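Teleop demos catch-up, October, 2:30 pm
Present: Joyce Kombo (chair), Annapurna Acharya, Till Ruppert, Sreekumar Mudaliar. Fikri Yusof joined late, item 2 on.

1. Demo count
Annapurna - 1686 episodes in Irkow after cleanup, 27 thrown out (operator let go of the leader arm mid-grasp, or wrong task label). Target for the kitchen set stays at 300 per task. Joyce wants labels checked the same day, not in a batch at the end.

2. Kitchen table tasks
Sreekumar on remote control vs hand guiding. Hand guiding quicker to teach but operator's arms end up in the overhead view, so those runs can't go in with the rest. Agreed remote only for pick and place, with the toaster oven, pot, plate and fruit all left out on the table whichever object is being picked.
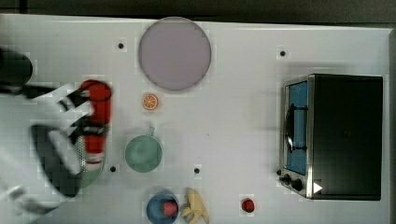 Till says new operators rush the approach and then hover. Wants slower start, one clean close, lift. No regrasping unless the task sheet says so. Fikri disagrees - thinks a few regrasps are usefull, policy never learns to recover otherwise. Left open, Fikri to write half a page.

Start positions: fruit to be moved between episodes, oven stays put for now. Till to draft a placement sheet.

3. Latency
Lag on the Plolgate link again after lunch. Sreekumar thinks its the switch. Try wired before blaming the software.

Actions
Till - placement sheet
Fikri - regrasp note
Sreekumar - wired test, report to Joyce
Annapurna - same-day label check, start with the pot task

AOB: none. Closed 3:10.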